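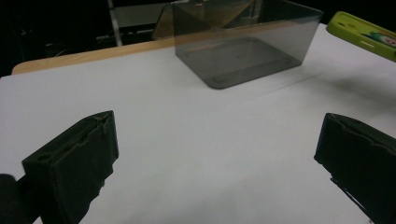

Packing tips for a long stay abroad

Roll sweaters and pack them inside your boots. Keep chargers in one pouch.

Power strips from home may be rated for 120 volts only, so check the label before you plug one in overseas.

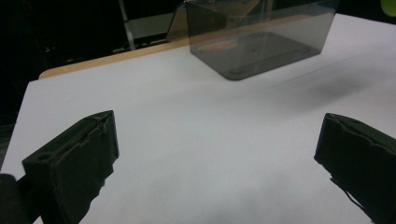

Buy a kettle after you arrive. Put bank cards and passport copies in separate bags, and email yourself a set.

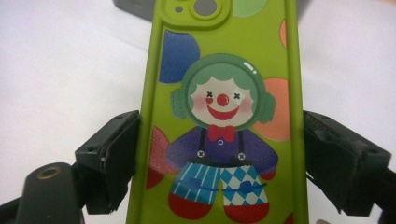 Esko Huttunen
Travel Editor, Letbridge

Leave 12 inches of slack in any luggage strap. Tape over shampoo caps before flying.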